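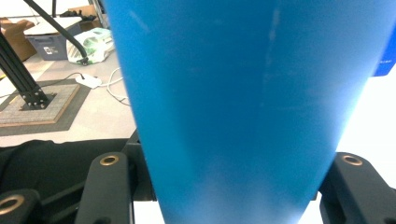 图/Nana Abubakari

手里的夹子,教得会机械臂吗?
Disier 手持示教套件试用记

2019年9月2日

先交代一下,我不是搞机器人出身的。我写工具,写了很多年,电钻、热风枪、台锯、各种号称能“解放双手”的小玩意儿,写到后来编辑部默认凡是带插头又不能吃的东西都归我。所以五月份选题会上有人提到 Rostami 家这个套件的时候,大家的眼睛很自然地就转过来了。我当时嘴里还嚼着半个包子,没来得及推。

套件的名字叫 Disier,干的事情一句话能讲明白:给你一把可以拿在手里的夹爪,上面带摄像头,你拿着它去抓东西、放东西,它把你看见的和你手上的动作都记下来,传到一个叫 Kirnutitz 的后台服务里去训练,练好了以后,一条装着同款夹爪的机械臂就能照着做。听着像骗人的,对吧?我第一反应也是这样。可是他们的宣传册印得特别朴素,连个炫酷的封面都没有,我反倒有点好感了。

我要到了一套试用版,租期到底,带机械臂,带后台账号,还带一本厚得可以垫桌脚的说明书。机械臂我没地方放,家里那张饭桌我太太是不可能让出来的,最后放到了 Nuvville,就是我们杂志借来拍器材的那个工作间。Nana 在那边管拍摄,也是这次跟我一起折腾的人,文章里凡是我说“我们”,一般就是我俩。

开箱和第一次上手

箱子比我想的重。底板、支架、线缆、手持夹爪、备用的指套,全都规规矩矩卡在泡沫里,拿出来容易,放回去就别想了,我还回去的时候有一半东西是用旧毛巾裹着的,在这儿跟 Rostami 的库房道个歉。

手持夹爪是整套东西里最讨人喜欢的一件。两根手指是黑的,头上圆圆的,看着软乎乎像带了垫子,靠上的位置各有一个黄铜色的圈。我特别喜欢这几个圈!一堆黑乎乎的零件里冒出来一点铜色,有点老乐器的意思。握起来的感觉介于园艺剪和游戏手柄之间,扣下去手指就合,松开手指就张,行程很顺,没有那种廉价塑料的涩劲儿。

不过重量分布要说两句。摄像头架在前面,整个东西头重脚轻,刚拿起来觉得还行,连着做上一阵子手腕就开始抗议。Nana 手比我小一圈,她的意见更大,说握把应该出两个尺寸。我把这条写进了反馈表,对方回得很快,说“已记录”,至于记录到哪儿去了我就不知道了。

从插电到能录第一段示范,我用了大约15分钟,里面还包括我蹲在地上找一根线的时间。这个速度我是服气的。我评测过一台咖啡机,光是配网就配了一下午,最后还是邻居家的小孩帮我弄好的。

界面是网页,浏览器打开就行,不用装东西。首页上一个很大的按钮写着“开始示范”,旁边一个很小的按钮写着“校准”。我当然先按了大的那个,然后它弹出来一句话,请先校准。那你把校准做大一点嘛!这种小地方在软件里到处都是,能看出来写程序的人和我不是同一种人,他们按按钮之前会想一想。

到底在教它什么

我们给它定的第一个任务很没出息:夹起一个上宽下窄的蓝色东西,挪到旁边放稳。就是您在开头看到的那种,天蓝色,哑光,从侧面看像个倒过来的锥子,上头张得很开,越往下越收。选它是我拍的板,我想着这种形状最能难为夹爪,直上直下的方块谁都会抓,真正麻烦的是这种斜的,你夹高了两边是坡,手指往哪儿使劲都打滑,你得去找它下面最窄的那一截。

第一遍我就把它夹飞了。真的飞了,从桌上弹出去,滚到一堆纸箱后头,我趴着把它摸出来,上面多了一道灰。第二遍我学乖了,手腕放低,让两根手指从下面一左一右地卡住细的那头,轻轻一合,稳了。Nana 在旁边说你这姿势像在给花浇水。

这里头有个特别有意思的地方,拿着夹爪抓东西跟用手抓东西完全是两码事。你用手拿杯子的时候脑子是不参与的,指头自己就知道该往哪儿去。换成两根不会拐弯的黑手指,一下子你就要重新想:我从哪边过去?夹多紧?松开的时候会不会把它带倒?我做了一上午,晚上回家拿筷子夹花生米,居然下意识地先把手腕转了个角度。我太太看了我一眼,没问。

还有视野的事。摄像头是装在夹爪上的,它看到的世界和你看到的很不一样。你站着看,桌子是桌子,东西是东西,一目了然;到了它那儿,手里夹着的那个蓝家伙一下子就把大半个画面占满了,后面的桌面、箱子、线缆全挤到一边去。我第一次回放自己录的片段时吓了一跳,原来它一直是隔着这么大一堵蓝墙在看路的。从那以后我做动作就慢多了,多少有点将心比心。

说明书建议每个任务先录12段示范,再看看效果决定要不要加。我严格照做,录到后面几段已经完全进入流水线工人的状态了,夹、抬、挪、放、松,嘴里还哼着歌。麦克风是不录声音的,我专门确认过,谢天谢地。

录的时候有几条经验,是我们用废掉的片段换来的。一个是别老从同一个位置起手。我这个人有惯性,放东西总放在一个地方,结果后来它也就只会在那个地方找,你往旁边挪一个巴掌的距离,它就对着空气很认真地夹。另一个是松手以后别急着撤,多停一会儿再走,不然它学到的就是放下就跑,毛毛躁躁的,跟我一个德行。再有就是灯。Nuvville 那边窗户大,到了中午光打进来,桌面白成一片,什么都看不清,录出来的东西我自己都认不出哪儿是边。后来我们挂了块布,好了很多。

Kirnutitz 那一头

示范录完以后点上传,剩下的事就交给 Kirnutitz 了。这一步对用户来说几乎是透明的,也就是一根进度条,我对着它喝了两杯茶,又去楼下取了个快递,回来它还在那儿慢慢爬。训练是排队的,白天慢,夜里快,我后来都是下班前传上去,第二天早上来收菜。

我对这个服务的感情比较复杂。好的地方是真省心,我完全没有碰过任何一行代码,连参数都没看见几个。你要是懂行,右上角有个“高级”可以点进去,里头密密麻麻的,我点进去看了一眼又退出来了,像误入了别人家的卧室。它还会给每段示范打个标记,哪段抖得厉害,哪段中途停太久,都用颜色标出来,让你决定留还是删。我那段夹飞了的,它给标了个大红色,旁边还写着“建议移除”,语气很冷静。

不太好的地方是钱。硬件买一次就完了,服务是按月的,而且分档。便宜那档只能同时保留4个任务,你想教第五个,就得先删一个旧的。删的时候它还会问你确定吗,问得我挺难受的,毕竟是一下一下教出来的东西。我理解做生意要分档,可是把上限卡在这么个位置,多少有点拿捏人。一家小作坊,今天装盒子,明天贴标签,后天挑次品,很快就不够用了,只能往上升。我跟他们销售提过这个,对方说年付有折扣。嗯,这个回答我猜到了。

再一个就是离不开网。断网的时候练好的任务可以继续跑,新的就别想教了。我们那个工作间的网一到下午就犯困,有一回传到快完的时候断掉,重连之后从头再来。我当时说了一句不适合登在杂志上的话。希望后面的版本能加个断点续传,这个真的不难吧?

它自己动手的那天

好了,说重头戏。

第一次让机械臂自己跑,是个阴天,Nana 把相机都架好了,我把蓝色的东西摆在桌上,按下“运行”。它停了一小会儿,然后很慢很慢地伸过来,慢到我以为卡住了。到了跟前,手腕往下一沉,两根手指一左一右凑过去,在最窄的那一截合上了。

我叫了一声!我承认,四十好几的人了,对着一条铁胳膊叫了一声。让我激动的是那个“往下一沉”,那就是我的动作,是我夹飞了以后改过来的那个姿势,它连我沉下去之前顿一顿的那个小毛病都学走了。Nana 也看出来了,她说,它浇花的样子跟你一样。

然后第二次它就把东西碰倒了。第三次又好了。我们给它认认真真跑了一轮,一共20次……不对,我翻了一下笔记,那一轮中间停过一次电,没跑满,能写下来的是:成功了17次,剩下那几次有碰倒的,有夹得太高滑下来的,还有一次它夹得好好的,到了地方死活不松手,就那么举着,像个不肯交卷的学生。我把总数抹掉不写了,免得有读者拿计算器来信,想看严谨数据的朋友可以等我们年底的横评。

换东西呢?我试着把蓝的换成别的,同样形状换个颜色,它犹豫得多一点,还能凑合;换成矮的、圆的,基本就是瞎抓。这一点说明书里讲得很明白,教什么会什么,没有教过的别指望。我觉得挺公道,至少没吹。市面上有些产品你看广告觉得它能替你带孩子,买回来连门都不会关。

我们后来又教了几样,把小零件从一个盒子挪到另一个盒子,把布叠一折推到边上。挪零件学得最快,布学得最差。布这个东西太没规矩了,每次皱的样子都不一样,夹爪一下去能带起来一大片,也可能只捏住一个角,我自己用夹爪去叠都叠得乱七八糟,实在不好意思怪它。Nana 不服气,录了一整个下午,最后它能做到把布推成一团,还推得特别坚定。

几处让我挠头的设计

夹爪上的指套是可以换的,备用的那副比原装的硬,抓小东西更准,抓滑的东西就差一点。换指套要用一把小扳手,扳手在箱子里,可是箱子里没有专门放扳手的槽,所以我们到第三天就找不着它了。后来在 Nana 的相机包里找到的,她坚持说不是她放的,我坚持说也不是我,这事到现在没有定论。

线也多。机械臂有机械臂的线,夹爪有夹爪的线,电源又是一坨,白的黑的绕在桌上,稍微不注意就跑到机械臂活动的范围里去了。我建议所有买家开箱之后先买一包扎带。有条件的话干脆在桌子后沿打几个孔,把线从下面走,我们那桌子是借的,没敢打。

底座固定倒是很让人放心。底板是金属的,拿螺丝锁死,机械臂怎么甩都不晃。我一开始嫌装起来啰嗦,拧了一圈又一圈,后来看它加速转身的时候纹丝不动,就闭嘴了。您要是图省事只拿夹子夹在桌边,我劝您别,至少我在的时候别。

急停按钮够大,够红,位置也顺手,这个要表扬。我按过好几次,大部分是心虚,看着它往我茶杯那边去就忍不住。按下去立刻停,松开以后要在网页上再确认一遍才会继续,这个设计很稳妥,就是确认的那个按钮又做得很小。你们到底跟小按钮有什么渊源?

还有一件小事,示范的时候网页上会显示你的夹爪开合了多少,是一根小横条,跟着你的手一伸一缩。看久了会上瘾,我有一段时间光顾着让那根横条走得漂亮,完全忘了桌上的东西。录出来的片段嘛,横条确实漂亮。

什么人适合买

这个问题我想了挺久,也去问了几个开小工坊的熟人。有个做手工皂的朋友来 Nuvville 看了一眼,他最关心能不能替他把皂一块一块码进纸盒。我们现场给他录了一组,第二天再跑,码是能码,速度大概只有他本人的一半,他看了半天说,那它夜里也能码吗?我说能啊,只要您敢锁门走人。他就开始算账了,算了一路,上车的时候还在算。

所以我的看法是这样的:您手上要是有一种动作,每天要做很多很多遍,东西的样子又不怎么变,慢一点也没关系,那这套东西很值得借来试一试。他们有15天的退货期,我觉得差不多够了,头几天是玩,中间几天是骂,后面几天才开始干活。您要是每天的活儿都不一样,或者要处理软的、乱的、反光的东西,那就再等等,等它长大一点。

学校的老师我也想推荐一下。它的门槛低到什么程度呢,编辑部同事的女儿暑假来玩,我把手持夹爪给她,什么都没讲,她自己就开始夹橡皮了,夹得比我稳,还嫌我站位不对。小孩对“我做一遍它就学一遍”这件事接受得特别快,一点都不觉得稀奇,反而问它为什么学得这么慢。要是当个课堂教具,一个班围着一条机械臂,轮流给它当师傅,想想就挺热闹的。价格对学校来说可能偏高,Rostami 说教育版在谈,没给时间表。

专业的工程团队大概会嫌它不够开放。原始数据可以导出,格式也写得清楚,可是模型本身拿不出来,得留在 Kirnutitz 那边跑更新。我请一位做自动化的老同学来看过,他摸了摸夹爪,说机械部分做得比价钱漂亮,然后点进那个“高级”页面,半个小时没出来。出来以后说,还行。他这个人说还行就是挺好的意思,他结婚那天也说还行。

跟以前那种示教方式比

有读者可能用过老式的示教器,一块砖头似的板子,上面全是方向键,你一格一格地把机械臂挪到位,按一下记一个点,再挪,再记。我年轻的时候在厂里帮过一个夏天的忙,那个滋味至今记得,挪一个动作能挪出一身汗。老办法的好处是准,点记在哪儿就是哪儿,分毫不差,坏处是东西歪一点它也不管,照样往老地方去。

Disier 反过来,它没有那么准,可是它会看。东西歪了,它跟着歪过去找。有一回 Nana 在它伸手的半路上把那个蓝家伙往左推了一点,机械臂也跟着往左拐了拐,我俩都没说话,又推了一次,它又拐。那一刻我心里有点发毛,又有点想给它鼓掌。

精度要求高的活儿,拧螺丝、插接头这些,我个人还是会找老办法。搬搬放放、拿拿捡捡的,手持示教确实省事太多了,从想到要教它,到它开始干,中间只隔了一个晚上。以前我们厂里改一道工序,要请人来,那人还得先吃顿饭。

维护和售后

试用期间坏过一次,左边那根手指合不严,留着一条缝。我打了售后电话,接电话的小伙子让我把夹爪凑到摄像头前面给他看,我说摄像头就在夹爪上,我俩都沉默了一下,然后一起笑了。最后发现是指套没装到底,我自己装的,怪我。他教我对着光看那条缝,一点一点往里压,压到听见“咔”的一声为止,这个声音说明书里没写,请各位记住。

清洁用干布就行,不要沾水,不要用酒精,指套脏了会影响抓握,我们夹过一次带油的零件,之后好一阵子抓什么都打滑。指套算耗材,官网有卖,单买不便宜,一次买一包划算一些。我还问了夹爪里头要不要上油,对方说不用,也请不要拆。我这双手听到“不要拆”三个字就发痒,忍住了,毕竟是借的。

保修一年,机械臂和夹爪都包,线不包。线为什么不包?线才是最容易被踩坏的呀。我们那根就被椅子轮压过两回,外皮都瘪了,好在还能用。

还回去之前

最后一天我本来打算早点收工,东西都拆了一半了,Nana 说再跑一回吧,她想拍一段长的。我就又把线接上,把桌子腾出来,把那个蓝家伙摆好。它跑得挺稳,一回接一回,拿起来,放下,拿起来,放下。窗外开始下雨,我坐在纸箱上吃完了一袋饼干,看它干活看得有点出神,居然一次都没碰倒。

然后我收拾箱子,泡沫怎么都塞不回去,前面讲过了。

账号还有几天才到期,我舍不得删里面的任务,昨天还登录上去看了看,浇花那个还在。Rostami 的人写信来问我要不要续,我回信问他们,小按钮改大了没有。

Disier 手持示教套件目前可在官网预订,机械臂与手持夹爪可分开购买,Kirnutitz 服务按月计费。文中试用设备由 Rostami 借出,已归还。试用地点:Nuvville。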